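Kevwood Low Coffee Table, Solid Ash, Oiled Finish

Price: $1,168
Made to order, shipped flat from the Hanrahan shop 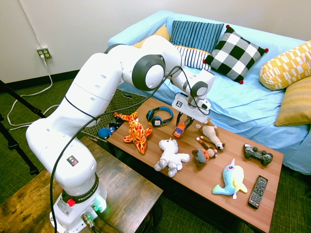
I've been making tables for a good long while now, and the coffee table is still the piece I get the most mail about. People will eat at any old dining table as long as it doesn't rock, but they have feelings about the low one! It's where the feet go, and the pizza, and the kids' puzzles, and the laptop you swore you'd put away on Saturday. So when I drew up the Kevwood I started with the top and how it would hold up to all of that, and I left the looks for later (they came out fine, I think).

The top is solid ash, edge-glued from wide boards, and I pick the boards myself. I try to keep the grain running quiet through the middle and let the livelier stuff go to the outside. If you want it wilder than that, tell me in the order notes. Deirdre Costello, who bought one of the first, asked for "the ugliest boards you have" and I have to say hers might be the best one I've made.

Size and weight

Length: 129 cm
Width: 62 cm
Height: 41 cm
Weight: 27 kg without packing
Legs: 4, tapered, bolted on from below

There's a longer version too, the Kevwood Long, at 157 cm. Same width, same height, same legs. It takes a big sofa to make sense of it, so please measure your room first, and put some tape on the floor if you can. I've had two Longs come back and both times the table was lovely and the room was just too small. Shipping one of these in both directions is no fun for anybody's wallet.

The finish

I use Nivitz hard oil, three coats, sanded lightly between each. It gives you a soft, low sheen and you can still feel the wood under your hand, which I love and a few people don't. If you want a surface like glass, this is the wrong table for you and I'd sooner say so now than after it's in your living room.

Oil means a little upkeep. Once or twice a year, wipe the top down with a damp cloth, let it dry overnight, then rub in a thin coat with an old T-shirt and buff off whatever hasn't soaked in after fifteen minutes. Lay the rag out flat outdoors to dry before you throw it away. Please don't skip that part, oily rags can heat up and catch fire when they're bunched up.

Water rings happen. On oiled ash they mostly come out with a fine sanding pad and a dab of oil, going with the grain. Deeper scratches too, if you're patient. I had Daithí Noonan on the phone for half an hour about a fork mark (his words were stronger), and by the end of the call he'd sanded it out himself and was asking what else in the house he could do.

Putting it together

You get the top, the legs, a bag of bolts and a hex key. Lay the top face down on a blanket, set each leg in its pocket, start every bolt by hand, and only then tighten them. That's the whole job. Check the bolts again after a month or so, and after the heating goes on in the fall, when the wood moves a bit.

Felt pads are in the bag as well. They stick better if you wipe the feet first and leave them alone overnight.

What it doesn't have

No drawer, no shelf. I get asked every week! I did build one with a shelf for Faith Were and it came out handsome enough, but it collected magazines and a truly amazing amount of dust, and she took the shelf off before spring. If you need storage, look at the Besley, which is a bit taller and has one deep drawer on the long side. It runs on wooden slides, so it feels old-fashioned in the hand, and in a damp summer it wants a rub of candle wax.

Ordering

Lead time is six weeks most of the year and closer to nine if you order in January, when everybody seems to look at their living room and get ideas. I'll email you when your boards are picked, with a snapshot of them laid out, and you have two days to say yes or ask for a swap. Cillian Moriarty handles the packing and he's very good at it, but do look the box over before you sign. Write any damage on the delivery slip and send me a picture the same day.

Returns are fine within 30 days on the standard size, you cover the freight. Custom heights I can't take back, sorry. Up to 48 cm costs nothing extra, and anything taller needs thicker legs, so drop me a line and I'll work out a price.

Offcut samples are free, oiled on one side and bare on the other. Put your address in the contact form and say "ash sample" in the subject line.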